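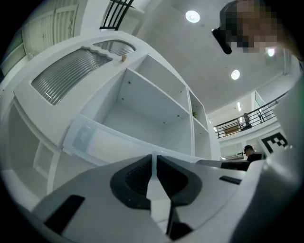
White and grey plastic, black pads.

The Gritstead Residents' Newsletter ceased printing in November, and I have been asked by several former subscribers to set out the arrangements for its archive. As its last editor I am glad to do so on this page.

The archive comprises 3196 pages, the earliest of them typewritten. Nia Landeg has catalogued the whole by street and by subject, and her index will be held with the bound volumes at the Anley reading room. Readers may consult up to three volumes at a sitting. Photocopying is available at the counter, although the older issues are fragile and must be copied by staff.

Two volumes remain at the bindery. The paper in both had yellowed badly along the spine, and the colour plates from the Krajewska gardens supplement required separate mounting. I expect their return before winter. 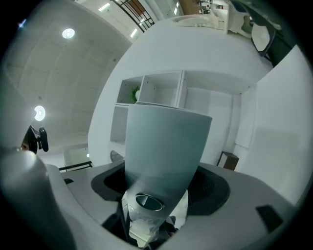 Enquiries concerning family notices should be directed to Emrys Price, who has kept the births and marriages register in good order throughout. Requests ought to state the surname and, where known, the season in which the notice appeared. Roughly 196 notices were printed without a surname -- a habit of the early editors that I was never able to account for -- and these are listed under the street instead.

I would also remind former contributors that copyright in their articles rests with them. Anyone who would prefer that a piece be withheld from the reading room may write to me at the address below. The Trundetti recipes will remain on open access, as the family has kindly confirmed.

Contact the editor | Copyright remains with the authors | Back to top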